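Waiting Well: Appointment Letters and Missed Visits at the Hernbridge Outpatient Clinic

Student project report, Health and Social Care
Rocío Villalba
2021-01-23

Why I chose this subject

My grandmother keeps every hospital letter she has ever been sent in a biscuit tin, and it was while helping her sort through them last November that I began to wonder how anybody manages to turn up on the right day at all. Two of the letters cancelled each other out, and a third told her to ring a number that had been changed. She took it all very cheerfully (she is a cheerful person!) but it left me wanting to know how much of the trouble with missed appointments starts with the post.

What I did

The clinic manager at Hernbridge kindly let me read 70 standard letters with the patients' details taken out, and I spoke by telephone to six people who had missed a visit in the past year. I had hoped to sit in the waiting room as well, but visitors were not being allowed in, so the telephone had to do, and I must say people were very generous with their time.

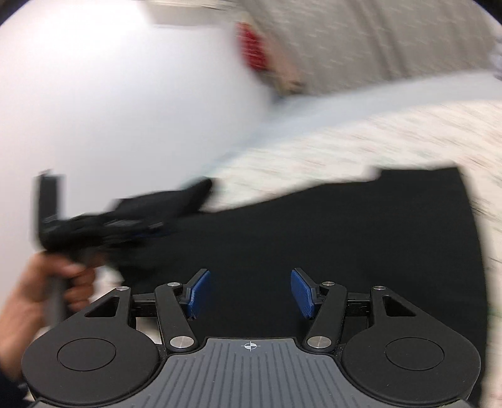
What I found

The letters were longer than they needed to be. In most of them the date and time came after a paragraph on parking, and the department was often given by a name that patients did not recognise. Five of the six people I spoke to had meant to go. One lady had waited patiently in the wrong building for most of a morning, and a gentleman who works nights had tried to change his slot but could only ring while he was asleep.

The clinic also sends text reminders through a system called Woveo, and those who received them liked them very much, though they could not reply to them.

What I would suggest

I would put the date, time and building at the top of every letter in large print, and let patients answer a text if they cannot come. I would also keep the paper letters going, as my grandmother would never forgive me otherwise. If I did the project again I would speak to the reception staff much earlier, because they knew most of this already and had been saying so for years.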